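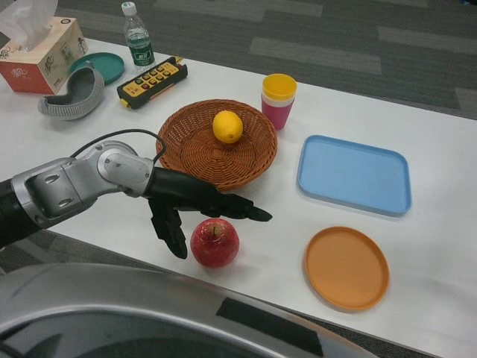 Hanging curtain panels so they clear the floor

Measure from the underside of the rod, or from the eye of the ring if rings are used. Take the drop at both ends and in the middle. Floors in older houses are seldom level, and the shortest of the three readings is the one to work from.

Brackets
Fix into studs where possible. Where a bracket falls between studs, use a toggle anchor rated for at least twice the weight of the panel and its share of the rod. Plastic expansion plugs work loose under repeated pulling. Any rod longer than 845 mm between supports should have a center bracket.

Placement
Set the rod 6 inches above the window trim and let it run past the trim on each side by the width of the stacked panel. Mark both bracket positions from the ceiling, then check with a level. If the two disagree, follow the ceiling line; the eye picks up a tapering gap sooner than a slight slope.

Hemming
Wash or steam the fabric first. Cotton and linen can shrink enough to lift a panel off the sill. Hang the panels with the hems pinned for 2 days before sewing, as loose weaves drop under their own weight. A double-fold hem hangs straighter than a single fold with tape. Drapery weights go inside the corners, stitched to the hem allowance only.

Lined panels
Cut the lining an inch shorter than the face fabric and leave the two hems separate. Sewn together, they pucker at the first change in humidity.

Noreen Sial
Updated 2023-06-23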